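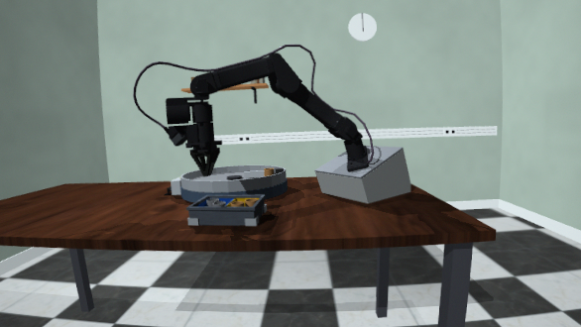 Sorting is the part we would give away first, wrote one reader after our May issue, and laundry can wait. Several letters from small workshops said the same, so this month we look at small parts.

The Purnau project tests its sorting in simulation before any real arm is bought. One black arm has a table, a round station and a small tray with a blue side and a yellow side. A person would do such work while listening to the radio. For the arm, every piece is a new question: where to hold it, how hard, and when to let go.

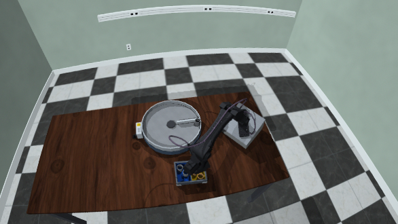
The team at Bunesell ran 108 trials and counted 43 as clean, which means no help and no dropped part. They also say that a simulated room is kind to a machine. Oil, bad light and bent pieces come later, and a real bench has all of them.

So, can it do the chore yet? In our opinion, for one kind of part in one fixed place, nearly. For the mixed drawer which most of us have at home, no. Sternex plans a trial on a real shop floor with up to 2,000 parts, and we will report on it.

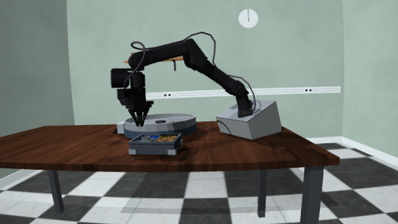
Simulated arm over the round station, with the parts tray in front.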